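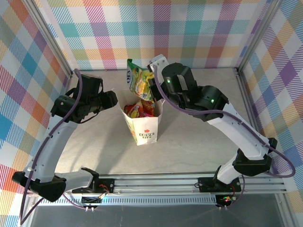
Workshop notebook, July, 7:40 am

Back on the tackling sled. Harside want it returned before preseason camp and the left pad arm still squeaks like a gate, so that's the morning gone. Kettle on first.

Where I left off: the spring on the left arm is softer than the one on the right. Pavithra spotted it last week just by leaning on both pads and saying "this one's lazy." She was right. I put each arm on the bench gauge and the right one gives full travel at 336 pounds while the left folds well before that. I don't have a clean number for the left because the gauge kept slipping off the pad plate (need to make a proper cup for it, been saying so since spring).

So, new spring for the left. I was tempted to swap both and be done, but Kavitha coaches the line over there and she likes how the right one feels. Her linemen have learned it. If I change both sides she'll be on the phone by lunchtime and I'd deserve it!

8:30

Spring out. Took the long bar and a lot of bad language. The bushing behind it is worn egg-shaped, and there's your squeak. No grease down in there at all, just field dirt packed like clay. I'd love to know how a sled gets dirt in that far. Manikandan reckons they leave it lying on its side in the end zone all winter, and he used to play for them, so he'd know.

Turned up a new bushing from the bronze bar. First one came out too tight, my fault, I measured the worn pin and not the good end of it. Second one slides on with a bit of thumb. Kept the tight one in the drawer, somebody's sled will want it.
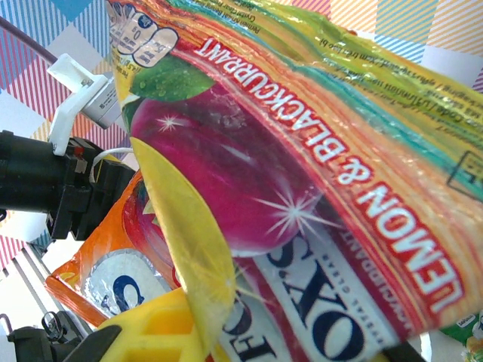 Pressed it in cold with the vise and a socket as a driver, and it went in straight. Drilled the grease hole to match the old one and then put a second on the underside, where you can get a gun on it without flipping the whole sled over. If that works out I'll do the same on the Varma sled when it comes in, same casting as far as I can tell.

10:15

Both arms on, new spring in. Left now gives full travel a touch later than the right. I think it'll settle once the kids have been hitting it for a few days, new springs always do. Quiet as anything, too. I pushed it up and down the yard with Pavithra standing on the back being the coach, which she enjoyed far too much.

Skids next. The back of the left skid is ground thin, you can nearly see daylight through the corner. They've been practicing on the gravel side again, I'd put money on it. Welded a wear strip under both so they match in height. The welds on the right are ugly. They're on the bottom and they'll hold, moving on.

Pads: two covers split at the seam. Geetha took them home to stitch on her big machine and wants the heavy thread from Wurnemo, the stuff we used on the blocking dummies. We're nearly out of it. Somebody please order more before the dummies start coming back in August, and not the thin stuff like last time, it cut right through the vinyl.

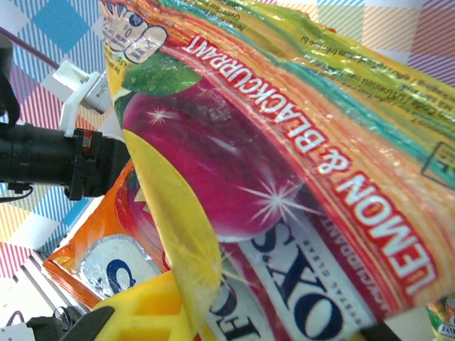

Still to do

Cup for the bench gauge. Really, this time. A short bit of pipe with a flange would do it.

Hit test. Shobha wants the repaired arm cycled on the ram before it leaves, and she's asking for 2,000 strokes. I said fine, but the ram gets hot after an hour, so I'll run it 60 strokes at a go with a rest between and write up the travel after each batch. That's a lot of batches. Will start after lunch and leave the log sheet clipped to the ram guard so whoever's in can pick it up.

Paint on the frame where I ground it back. We have half a can of the Jovitz blue, which is close to their color but a shade dark. Asked Kavitha and she said she doesn't care if it's pink as long as it's there for the first practice.

Check the pin clips on the right arm too. I only looked at the left.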